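Kolham Weekly Family Planner, Wall Edition
Home / Organizing / Planners and Calendars

The Kolham Wall Edition is an undated weekly planner pad for households that keep more than one schedule. Each sheet covers seven days, Monday through Sunday, with Saturday and Sunday printed at the same width as the weekdays. The pad holds 54 sheets, enough for one year plus 2 spares.

Every day is divided into five rows. Four are unlabeled and can be assigned to family members. The fifth is tinted light gray and intended for dinner. A strip along the right edge is ruled for groceries and perforated, so it can be torn off and taken to the store. The area under the weekend columns is left blank for notes, such as party invitations or travel times.

Sheets are uncoated and accept pencil, ballpoint and most felt-tip pens. Fountain pen ink may feather. The backing board is rigid enough to write against while the pad is hanging.
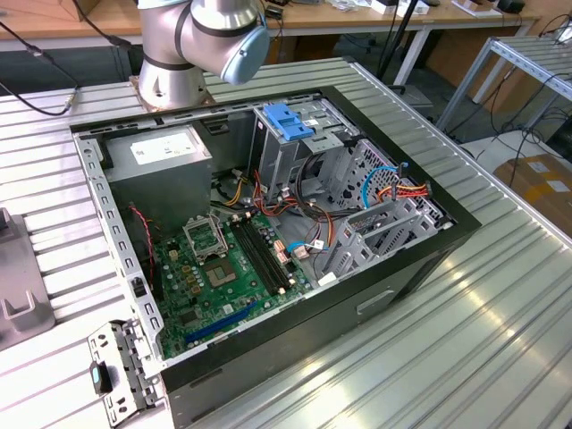 Mounting is by two punched holes, 300 mm apart, at the top of the backing board. Hooks are not included. The Zundisen adhesive rail, sold separately, fits the same spacing and is suitable for painted drywall and tile. Allow the adhesive to set overnight before hanging the pad. The rail should not be used on wallpaper.

Specifications
Format: landscape, undated
Sheets: 54, printed one side
Week start: Monday
Binding: glued top edge
Hole spacing: 300 mm
Language: English

What changed in this edition
The weekend columns were previously stacked in half-height boxes. They are now full size. The habit tracker has been removed and its space added to the notes area. Refill pads for the earlier edition do not fit the current backing board.

Ordering and returns
Orders are packed at our Vernstead warehouse and leave within 2 working days. During November, allow extra time. Unopened pads can be returned within 30 days of delivery. Pads with sheets removed cannot be returned unless faulty.

Also in this range
Kolham Desk Edition
Kolham Meal Pad
El Khatib Pencil Set, soft
Zundisen Adhesive Rail, white or gray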